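Murent hand gripper hire, first go. Quick notes before I forget

February 2020

Typing this on the train so forgive the spelling. A few of you asked after the last post whether the Murent hire kit is worth the money for small teams. Short version: yes for the gripper, not so sure about the rest of it.

What you get. Two-fingered hand-held gripper, white body, dark fingers, charger, a case that is a bit too tight, and access to Lei, their upload software. You hold the gripper and do the job yourself, over and over, and Lei turns the recordings into something your arm can learn from. They also sell a bigger package called Onda with training time thrown in. Didn't take it. Too dear.

I had the kit at Datcombe, big open room, plenty of other people getting on with their own stuff. Our job was cloth on a bed. Pick up, fold, put down. Sounds dull, is dull, but cloth is where cheap grippers fall over so that's what I wanted to try.

Good things first. Pads are flat and grippy and they get hold of thin fabric without you having to dig into the matress. Weight is fine for the first hour. After that my wrist knew all about it, and I swapped hands, which the manual says you can do and the strap says you can't.

The view is wide, very wide. You get the bed, the room, the ceiling lights, everyone in it. Good for the learning side I'm told. Bad if you work somewhere private, so ask people first.
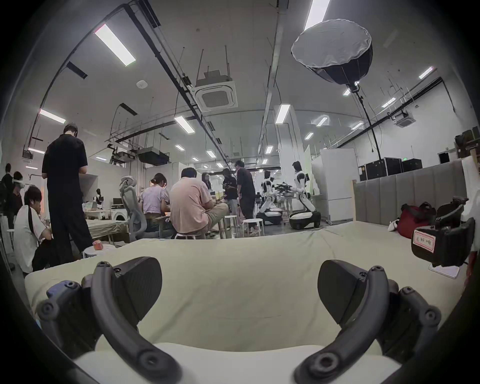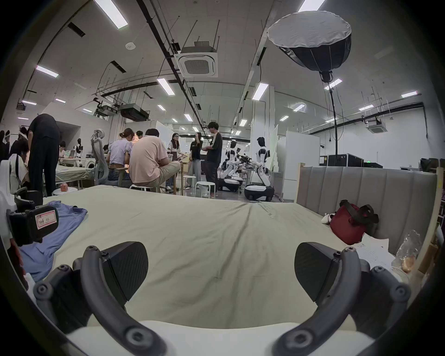

Blue cloth from here on. 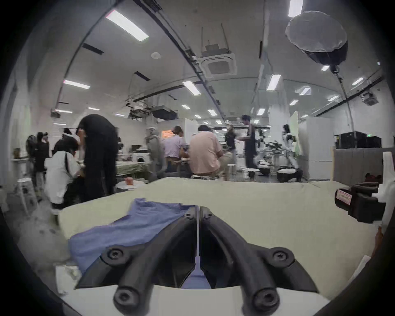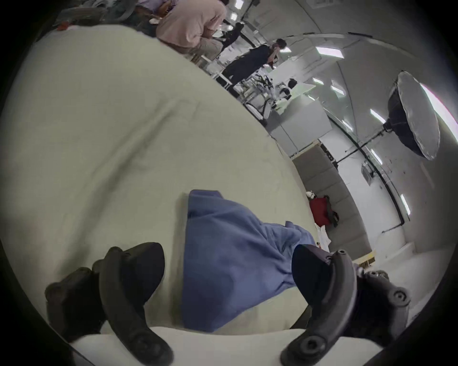

Denny's lot had the same kit over in December and put a comment under my first post, copying it in as it's more use than half of what I've written: We sent up 2,000 clips and Lei kept 1,684. No reason given for the ones it dropped, just a grey line through them. Support did answer in the end and said most were too short. Would have been nice to know before we started. The gripper itself we'd hire again tomorrow.

Same sort of story with us, only worse. 1,005 clips kept and I'm not going to say how many went up. Start slow, hold still at the end, count to three before you let go of the trigger. That alone fixed most of it. It's on page 6 of the manual, in small type, under cleaning of all places.

Other gripes. The charger is slow. The case lid won't shut if the strap is on. Lei logs you out whenever you leave it alone for a bit, and then it forgets which job you were on so you're picking it from the list again. I named everything "fold" on the first morning. Don't do that.

Also the return label. You have to print it yourself, and their page for it only worked on my phone, which has no printer. Sorted in the end by emailing a screenshot to the front desk at Datcombe, who were lovely about it.

Price. Hire is by the week, deposit on top, and the deposit came back quicker than I expected. There's a discount if you keep it a month. I wouldn't, unless you've got enough hands to share the work out. One person on cloth all day is miserable and the clips get sloppy after lunch, you can see it when you play them back.

Would I get it again? The gripper yes, no question. Lei needs another few months. If they'd hire out the hardware on its own and let me use my own upload script I'd be a very happy customer. I've asked. They said they'd "pass it on".

Will do a proper post on folding once the arm has had a go at it. Comments are open, teh spam filter is being weird so if yours doesnt show up give it a day.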